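3.2 Package Color and Flavor Recall
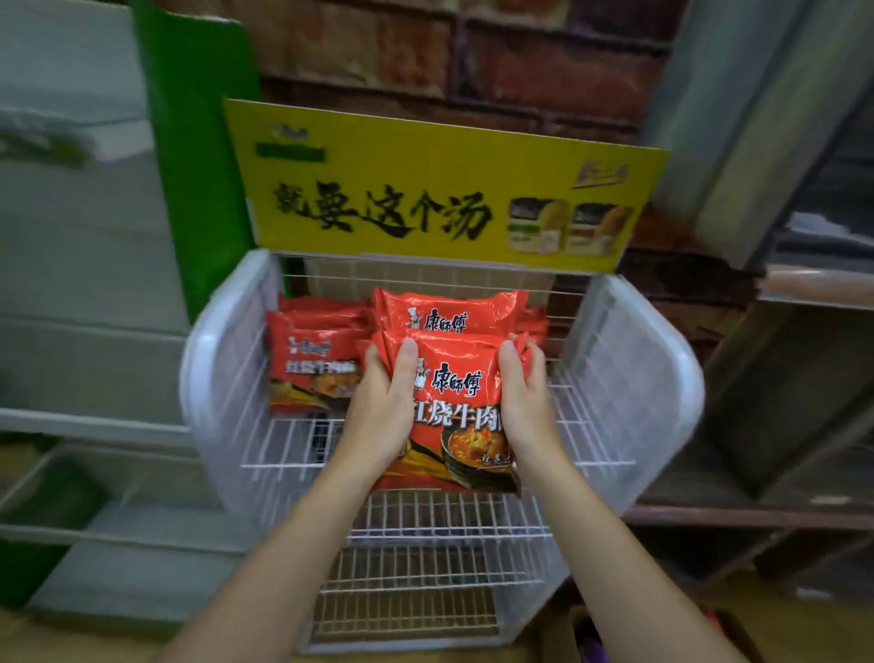

Figure 4. Red instant noodle packet held over a white wire display basket. The bowl of soup is printed on the lower half of the front.

In the second part of the study we asked how shoppers remember a flavor when they do not remember its name. The questionnaire was given at the Flatthorpe store in October, and 1,063 forms were returned. One form was blank, so the analysis uses 1,062. Each person wrote down the last instant noodle they had bought and then the main color of its package.

Red was named most often together with beef flavors. Among the answers, 193 gave a color but no flavor at all. Leitner, who coded the forms, put these in a separate group, and they are not included in Table 8. The wording of the color question was taken from the Tover survey without change, so the two sets of answers can be compared directly.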